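4.2 What counts as sorted

Most published advice on household sorting rests on a claim that people put like with like. Kitchen things go with kitchen things, toys with toys, tools with tools. We doubted this claim when we started, and our doubts have grown. The claim is usually backed by asking people how they sort, and people give tidy answers to that kind of question. Fewer studies look at the containers themselves.

The Clomel survey is the best known of the exceptions. It logged 2,085 items from drawers and bins and reported that most of them sat beside something of the same kind. We have two problems with that result. First, the coders decided what "the same kind" meant after they had seen the contents. A spoon and a bottle opener were both filed as kitchen goods, which seems fair, but a tape measure and a pencil were filed together as "desk," which seems generous. Second, containers with fewer than six items were dropped as too sparse to score. Those are the containers in which mixed contents are hardest to explain away, and leaving them out pushes the figures in one direction.

We therefore kept the sparse bins. Figure 3 shows a fuller one. The bin holds a screwdriver, a yellow rubber duck, a piece of clear crinkled plastic, a small animal toy that may be a lizard or a dinosaur, and a white spoon. Under the Clomel scheme the duck and the animal would be scored as a pair of toys, and the bin would pass as partly sorted. We see little support for that reading. The duck lies in the corner near the screwdriver, with the plastic right next to it, while the other toy is on its own with bare floor around it. If closeness means anything, the duck belongs with the plastic. If closeness means nothing, then the survey's measure, which depends on neighbors, means nothing either.

Figure 3. A bin with mixed contents, scored by both schemes. The second bin, behind it, was not scored.

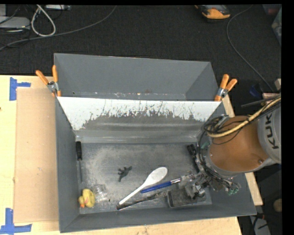
4.3 Agreement between raters

We asked 13 raters to group the contents of each bin in our set, working alone and with no list of categories. They were told they could leave any item ungrouped. Each rater had 30 seconds per bin, a limit we borrowed from the Mets protocol so that our results could be set beside the earlier ones.

Agreement was poor, and it was poorest for the sparse bins. Raters who grouped by use tended to put the spoon with the screwdriver, as things with a handle that a person works with. Raters who grouped by owner put the spoon with the toys and spoke of a child's meal. Both groupings can be defended. Neither can be read off the bin. Plastic scraps caused the most trouble: many raters called them trash and left them out, which raises the agreement score without anyone having agreed on anything of interest. The Brarent index rewards this kind of omission, and we have stopped reporting it for that reason.

One might reply that a longer time limit would help. We tried this with 2 of the raters and found that they changed their own groupings more often — they did not move closer to each other. That is a very small test and we put no weight on it beyond saying that it gave us no reason to expect better.

A more serious objection is that sparse bins are simply not sorted by anyone, so that asking for groups invites people to make them up. We think this is probably right. It is also an objection to the full bins, where chance alone will set a good many like items side by side. The Vovgate correction for chance assumes that every item could land anywhere with equal ease. Small things gather in corners and long things lie where they fit, and until a correction takes account of this, the share of "sorted" containers in any survey, ours included, should be treated as an upper limit.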